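My Slow Road to a Glider License

Aug 12, 2024

I've been meaning to write this one for weeks, and then the weather kept being nice, and when the weather is nice I'm out at the Stestham field and no writing gets done at all (sorry!). So, gliders. I started lessons in March, on a morning so cold that my instructor kept her mittens on right up until the tow rope went tight.

People ask me if it's scary without an engine. The tow up is the bumpy part. We let go at 700 meters and then it goes so quiet, just the wind sliding over the canopy, and you can see all the way to the Grornport water tower.
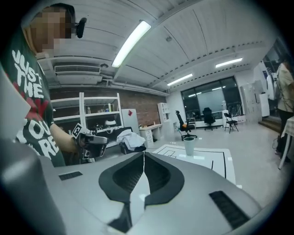

Mehrangiz Shahbazi wrote in to say that the quiet is exactly what bothered her on her first flight, and that she talked the whole way down just to fill it up. She also wants to know if I've tried a winch launch yet. I haven't, Mehrangiz, but I've watched plenty, and they go up like a kite on a string!

What I have done is fly 6 times with the instructor letting me handle the turns, and my turns are still sloppy. I put in too little rudder, the nose swings the wrong way, and the little piece of yarn on the canopy slides off to one side to tell on me.
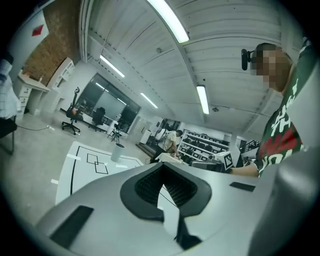 The yarn is my favorite thing in the whole cockpit, though. All those dials, and the one I trust most is a bit of red wool and some tape. Next up is landing practice, if the grass dries out.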